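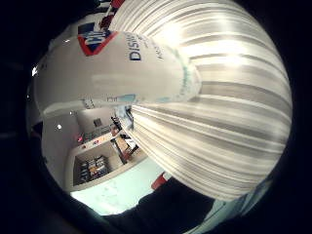 Looking after the Grirel rig

I promised Shamim Bhutto I'd write this one up for the newsletter, mostly so she can stop answering the same message every morning! If you've worn the Grirel glove this month you know we've been recording wiping and folding moves to teach the Dultent arm how to clear a table, and you probably also know that the rig gets grumpy when it's been passed around a lot. So this is how I've been keeping it going, in case you're next.

The marker cube is where I start every time. Everything we record hangs off those black and white squares, and one greasy thumbprint under the overhead lights can be enough for the tracking to start skipping. I go over each face with a barely damp wipe and then a dry paper towel, and I hold the cube by its edges (I learned that the hard way, after 115 takes had to be thrown out in November). Please don't use anything gritty on it -- the pattern is only printed on, and once it's scratched we have to print a new one and measure it all over again.

After that I check the bracket screws. There are 4 of them and the small one nearest the wrist works itself loose. Finger tight and then a little nudge with the driver is plenty. If the bracket rocks when you press on it, you're not done.

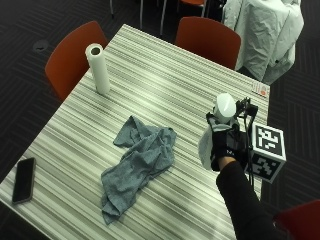 Glove on, marker cube on its bracket, paper towels standing by.

Cables next. They want to run down along the arm with enough slack that you can bend your wrist all the way both ways without feeling a tug. I put the glove on, reach across the table, grab a cloth, let go of it, and watch what the connectors do while I'm at it. Any pulling at all and I take the whole thing off and start over. It's a nuisance, but a connector swap costs us an afternoon, and Khokhar takes nine days to ship one.

The lens gets a dry microfiber cloth and nothing else! No wipes, no breath, no shirt tails. If there's something stuck on there that won't come off, leave it and tell me, and I'll deal with it when I'm back at the bench.

Then I do a short test take before anybody records for real. Pick up a cloth, put it down, turn your hand over slowly so the cube faces a few different ways, and play it back. If the track stays put, go ahead. If it jumps, check the cube again first (it's usually the cube).
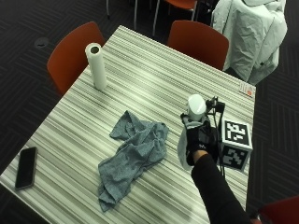
When to recalibrate

We do a full recalibration every 2,000 takes, or any time the bracket has been off, even if it was only for a minute. The target sheet is in the drawer marked Evard, and the steps are taped inside the lid. Put your initials and the time in the log when you finish, and if the glove took a knock, write that down too so Shamim can look it over before the next round.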